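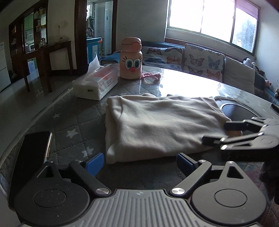 Reading time: 1 min

Caring for Knitwear Between Seasons

The change of season in April is a suitable occasion to review the woolen garments kept in the household. At Hitstead we have followed the same method for 15 years, and readers have asked that it be set down in writing.

Each sweater should be washed before storage. Moths are drawn to traces of food and skin, and a garment that looks clean may still carry both. Cool water and a mild soap are sufficient. Wringing is not advised.

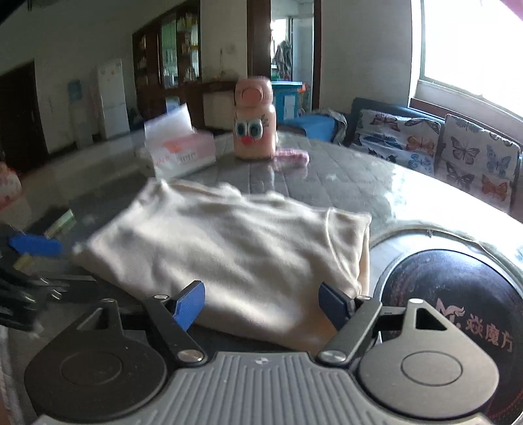
Drying takes longer than most people allow. Heavy knits are left flat for two full days, and cuffs are checked by hand before anything is put away. My colleague Nesrin Türkmen prefers cotton bags for storage, and I have adopted her practice. Cedar blocks may be added, provided they are sanded each year.

Hangers are unsuitable for knitwear of any weight. Repairs to elbows and hems will be addressed in a separate post, with notes kindly supplied by Jummai Eze.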